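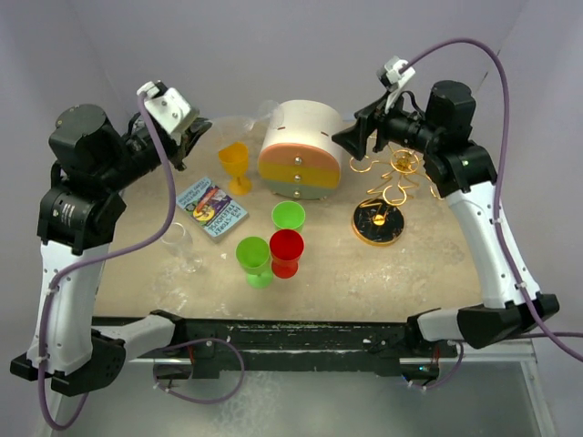 Stavros Dervishi asks whether the strike at the Stalum cannery was ended by the company or by the union, as his grandfather's papers and the town history do not agree. The papers are a typed sheet with 80 names and a note "back on old rate, January". The town history says only that the men "returned to their labour". Which one should he believe, and where can he look further?

3 replies

Vesela Kolev
Both can be correct. To return on the old rate means the wage cut was cancelled, but the men did not get the increase they asked for. Town histories of that period were often paid for by local businesses, so they are short about such things. I would look first for the union minute book. In many places the branch books went to the state or university archive when the branch was closed. Ask for the correspondence also - the letters say more than the minutes. If the sheet has a number in the corner, write it to the archivist exactly as it stands.

Ognjen Perić
My uncle was at Fleury, not Stalum, but they were out 40 days there and got nothing. Try the newspapers.

Lumturie Todorova
I have seen a similar sheet, item 1013 in the Pavov papers. It was a list of members who received strike pay, so it is not a list of everybody who stopped work. The cannery had 400 workers in the season, and many of the women were never on the union roll. Please be careful with the word "settlement" in the catalogue. It was added later by the person who sorted the boxes, and I could not find it in any of the letters.

Last edited 30/06/2004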